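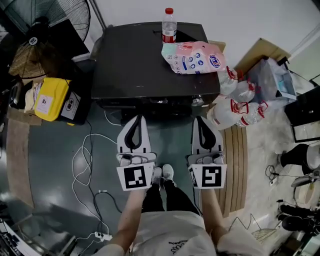

Home / Wiki / Affiliate Marketing / Tracking

Cookie window (affiliate marketing)

4 min read - 19 shares - 2 comments

A cookie window, also called cookie duration or return days, is the period after a click in which a sale still counts for the affiliate who sent the visitor. Set by the merchant, sometimes by the network. Click on day one, buy inside the window, commission gets paid. Buy after, no commission.

Length

Varies a lot. Same-day windows exist, mostly at big stores with thin margins. A month is common. Software and hosting programs go longer, a few have no end date at all (see Lifetime cookie). The network Grodeo lets each merchant pick any length. Cidis uses one fixed window for every program, which merchants complained about when it started in April.

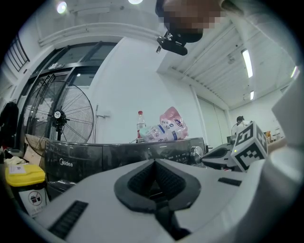
Attribution

Most programs pay the last click. If a buyer clicks a blog link and then a coupon site link, the coupon site gets the whole commision. Other models:

- First click. Pays whoever brought the visitor first.
- Split. Shared between affiliates, by a set rule. Negri, a tracking tool for small shops, has this as an option, off by default.

Bloggers tend to dislike last click. Coupon sites like it fine.

Lost sales

Cookies get deleted, or blocked by the browser. People click on a phone and buy on a laptop. Broken landing pages too - a link that ends in a 404 may never set the cookie. Serpil Saraç, who ran the affiliate program at Balevska, went through 2900 orders and found 19 where the link had pointed to a removed product page.
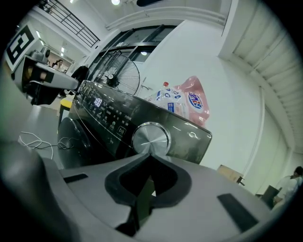
Those orders were paid by hand later. Most merchants won't do that unless the affiliate asks and has the click ID saved.

Server-side tracking gets around some of this. The click ID is stored by the shop and sent back to the network when the order goes thru, so the browser matters less. Setup is harder and older shop carts may need a plugin.

See also: Postback URL, Sub ID, Chargeback, EPC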